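木製テーブル天板のオイル仕上げをやり直す手順

食卓や作業机の天板は、毎日使っているうちに油分が抜けて白っぽくなり、輪じみや細かい傷が目立ってきます。オイル仕上げの天板であれば、削りすぎずに表面を整え、オイルを入れ直すだけでかなり落ち着いた色に戻せます。このページでは、長さ151cm、幅63cmの天板を一枚仕上げる場合の手順をまとめました。

対象になる天板
・無垢材で、オイルまたはワックスで仕上げてあるもの
・突板の場合は化粧の層が薄いので、150番以下の粗い紙は使わないでください
・ウレタン塗装の天板は、この方法ではオイルが入りません

塗装の種類がわからないときは、目立たない場所に水を一滴たらし、10分ほど置きます。水が染みて色が濃くなればオイル仕上げか無塗装の可能性が高く、玉のまま残るようなら塗膜があると考えます。ワックスが厚く残っている天板も水をはじくので、その場合は裏側の角を軽く研いで、粉の出方も見てください。

用意するもの
・紙やすり 180番、240番、400番
・当て木(コルク付きが使いやすい)
・木工用の浸透性オイル
・綿のウエス 数枚
・中性洗剤、バケツ、固く絞れる布
・防じんマスク、ゴム手袋
・ふた付きの金属缶(使用後のウエス用)

材料費は紙やすりとウエスを合わせて3000円前後で、オイルは別です。オイルの使用量は樹種と乾き具合で変わるため、缶に書かれた塗布面積を見て選んでください。

手順1 洗う
中性洗剤を薄めた水で布を絞り、天板全体を拭きます。続けて水拭きを二回行い、半日以上乾かします。油汚れが残ったまま研ぐと紙がすぐに目詰まりし、汚れを木に擦り込むことになります。

手順2 木目の方向を確かめる
やすりは必ず木目に沿って動かします。低い角度から光を当てると木目の流れが見えやすくなります。板を何枚か接ぎ合わせた天板では、板ごとに木目が少しずつ傾いていることがあるので、接ぎ目の左右を見比べておきます。

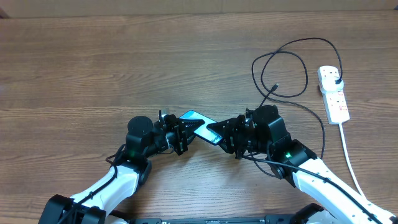 横方向に木目が通った中茶色の天板。濃淡の筋に沿って研ぐ。

木口(板の端の切断面)は繊維の断面が出ているため、オイルを多く吸って色が濃くなります。天板の面より一段細かい番手まで研いでおくと、濃くなりすぎるのを抑えられます。

手順3 研ぐ
180番から始めます。当て木に紙を巻き、端から端まで長いストロークで往復させます。輪じみのところだけを強く研ぐとそこがくぼむので、周囲も含めて広めに当ててください。しみが薄くなったら240番に替え、同じ向きで全体を研ぎます。

一度水拭きをして毛羽を立て、完全に乾いてから400番で軽くなでます。この水拭きを省くと、オイルを塗ったあとに手触りがざらつきます。粉は掃除機で吸い、最後に乾いた布で拭き取ります。

深いへこみは、研ぐ前に濡れ布を当て、上からアイロンを数秒ずつかけるとある程度戻ります。繊維が切れている傷は戻りません。突板の天板では接着層が浮くおそれがあるので、アイロンは避けてください。

手順4 オイルを塗る
缶をよくかき混ぜ、ウエスに少量取って木目に沿って伸ばします。15分から20分置き、表面に残った分を別のウエスで拭き取ります。拭き残しはべたつきの原因になるので、手のひらで触ってもオイルがつかないところまで拭きます。

裏面にも一回は塗っておきます。表だけに塗ると、湿気の出入りに差ができて反ることがあります。

手順5 乾かして二回目
風通しのよい場所で一晩乾かし、400番でごく軽く研いでから二回目を塗ります。塗り方は一回目と同じで、量は半分程度で足ります。6月のように湿度の高い時期は、間隔を丸一日に延ばしてください。

使い始めは翌日からでもかまいませんが、濡れたコップや熱い鍋を直接置くのは一週間ほど待ちます。

ウエスの処分
オイルのついたウエスは、丸めて置いておくと酸化の熱で自然発火することがあります。使い終わったらすぐに水に浸し、ふた付きの金属缶に入れ、自治体の区分に従って捨てます。室内のごみ箱には入れないでください。

よくある失敗
表面がべたつく:拭き取り不足です。新しいオイルを少しつけたウエスでこすって緩め、乾いた布で拭き上げます。固まってしまったときは240番で研ぎ直します。

色むらが出る:研ぎが足りず、古いオイルが残っています。乾いてから180番に戻り、全体をやり直します。

黒い点が残る:鉄とタンニンの反応によるしみです。紙やすりでは深くまで取れないため、木材用のシュウ酸系漂白剤を使います。手袋と保護めがねを着け、製品の説明に従ってください。

普段の手入れ
普段は固く絞った布で拭き、すぐに乾拭きします。アルコールの除菌スプレーは油分を奪うので、常用は避けます。水をたらして染み込みが早くなったら、研がずにオイルだけを一回薄く塗ります。

(文:ハン・グオチン)

関連ページ
・椅子の座面のがたつきを直す
・まな板のオイルの選び方
・紙やすりの番手一覧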